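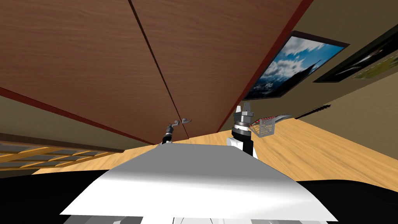 Ticket: Cabinet task, grippers and wrist views
Course: Intro to Robot Manipulation, student project
Team: Wirnton
Opened by: Mohammed-Awal Dramani
Opened: 05/12/2021
Status: open, waiting on team

Problem
Our task is to open the overhead cabinet in the simulated kitchen with the two-arm robot. The left gripper gets up to the handle, but the run ends with a timeout at 2000 steps and the door is still marked closed. We get the same result on the lab machine and on my laptop. The course Plellska build is installed on both.

What we tried
Restarted the simulator. No change.
Raised the grip force from 4 to 7. No change in the log.
Swapped our planner for the Begović baseline from the week two handout. It times out too.
Turned on the wrist views so we could check what each hand is facing. The cabinet face comes out as one big flat panel at a steep angle, and at first we thought the wrist view settings were wrong. The TA compared them with the handout and they match. 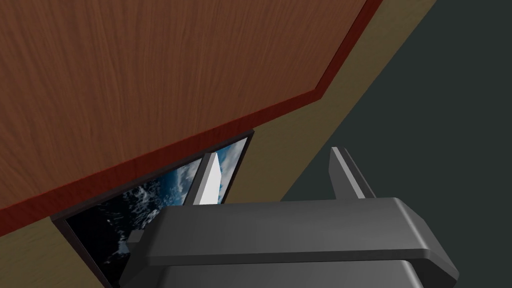 Reply from course staff
Please check the tool offset in your config file. The Wasum gripper model was updated before the project started, and teams who copied the old file have the fingertip point in the wrong spot. Your planner may think it has reached the handle while the fingers are short of it. Also confirm that the close command goes out after the arm stops moving.

Update from team
We did have the old file. Replaced it and ran again. The arm now stops in a different place, but we still don't have an open door. I paused one run and went through the wrist views on their own. The fingers were apart with nothing between them, and the wrist was pointed up at the wall with the pictures on it.

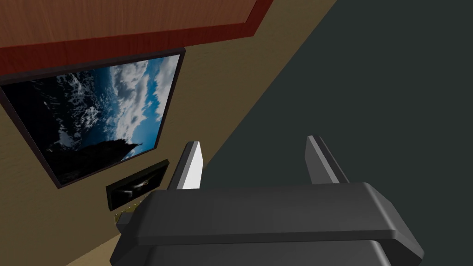 So the next thing to look at is the approach angle. Our script sets the wrist rotation once at the start and never updates it. I'm changing it to recompute every 200 steps and will log the finger gap along with it.

Still to do
Rerun with the new rotation code, same seed.
Attach both logs.
Ask if the June demo needs both doors open or only the left one.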